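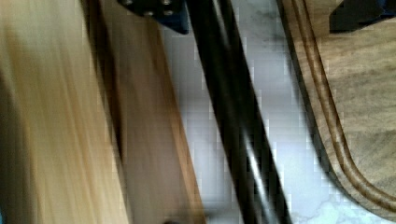
*Pale wood beside a darker board.*

I've got a soft spot for street names, which is a daft thing to admit, but there you go. So when the council asked what we thought about renaming Cornedora Road, I filled in the form before I'd finished my tea.

My answer was yes, change it. Old Cornedora made his money from other people's misery and never lived in Wondmont at all. I walked under his name for 12 years without knowing that, and I can't say the sign taught me a thing. People keep telling me we'd be rubbing out history - well, the history's in the library, and you can borrow it for free!

What bothers me is the survey they're all quoting. It had almost 36 replies from our end of town, and we're meant to believe the young want one thing and the old want another. My neighbour Tumaini Kombo is twice my age and wanted it gone before I did. My nephew (he's at college, very sure of himself) thinks it's a waste of paint.

I do feel for the shops. New letterheads cost money, and the council should pay for them. Put that in writing, please, before the vote in September.

As for the new name, I'd go for Ndung'u Road, after the midwife. Half the street was delivered by her, me included.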